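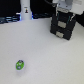 **Lutstead halts gripper trials after pads lose force mid-lift**

28 October 2018

Lutstead has suspended unattended pick-and-place trials on its tabletop arms after a gripper fault caused small items to be dropped during transfer. No one was hurt. The arms may still be run at reduced speed with an operator at the stop button.

The fault was logged during an endurance run that was meant to reach 2,352 cycles. The first drop came after cycle 600. The controller reported a closed grip and a normal motor current, and the arm carried on to the place position with nothing in the fingers. It then opened, recorded a successful placement and returned for the next item. The run continued in this state until an operator stopped it.

Nhyira Opoku, who leads testing at Lutstead, said the lost items were a secondary problem. "The arm reported 155 good placements that did not happen. A drop is a nuisance. A false report is a safety matter, as the next station acts on it."

Inspection found that the screw holding the lower grip pad had backed out. With the pad free to shift, the fingers reached their closed position without full contact on the item. Small rounded objects were the most affected. Larger boxes were held by the upper pad and showed no change.

The control software, supplied by Juvo, treats a grip as good when finger position and motor current both fall within set limits. A shifted pad can meet both conditions. Bhupendra Gautam, a controls engineer at Juvo, said the limits had been set wide during early setup and were not tightened afterward. An update due in November will add a second check after the lift, comparing finger position before and after the arm moves. If the two readings differ, the arm will stop and hold.

Sisodia, which makes the finger assembly, has advised users to remove both pads, clean the threads and refit the screws with thread-locking compound. Screw torque should be checked every 1,000 cycles. Fingers with worn or rounded screw holes should be replaced as a set.

The same assembly is in use at Lutstead's Guline site, where two arms have been taken out of service for inspection. One was found to have a loose lower pad. It had no recorded drops, but its logs are being compared with item counts from the receiving station.

Unattended trials will resume once the software update has been installed and a full endurance run has been completed without a false placement report.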